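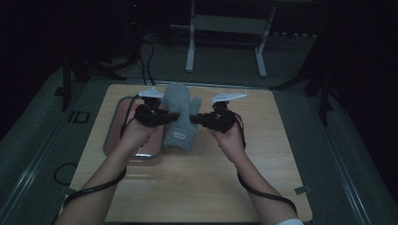
Notes on mitten gauge, winter round

28 Jan 2025

I reknit the same mitten pattern every winter and change one variable. Last year it was needle size. This year it was the yarn, with everything else held fixed: same needles, same cast-on of 44 stitches, same thumb gusset.

The baseline is Sevwood worsted, which I have used since I moved here. It gives me 20 stitches over 4 inches before washing and very slightly fewer after. The fabric is firm and a bit stiff at the cuff. It pills at the base of the thumb, where a shovel handle rubs, but it does not thin out there until well into the second winter.

Surel is sold as the same weight. It is not the same yarn in practice. The plies are looser and the strand flattens under tension, so the stitches look wider than they are. Unwashed gauge matched the baseline. After a soak in cool water and a night on a towel, the mitten had grown 3/8 inch in length and almost nothing in width. If you use it, leave out three rounds above the thumb and let the wash put them back.

The third was Levchenko, a two-ply with a fair amount of lanolin left in it. Slow to knit, and it squeaks on metal needles. I switched to wood for half a round, remembered the rule about one variable, and ripped it back. Gauge came out tighter than the other two, and the hand is rough enough that I would line it for a child.

On thumbs: I pick up four extra stitches at the gap and decrease them away on the next round. Picking up two leaves a hole at the inner corner with all three yarns -- worst with Surel, where the loose ply does nothing to close it.

Washing was by hand each time, with no agitation. I blocked flat, without pins, and measured the next day from the cast-on edge to the tip.

The leftover Levchenko will probably become wrist warmers. I have a skein of Arkomitz for next September, if the moths leave it alone.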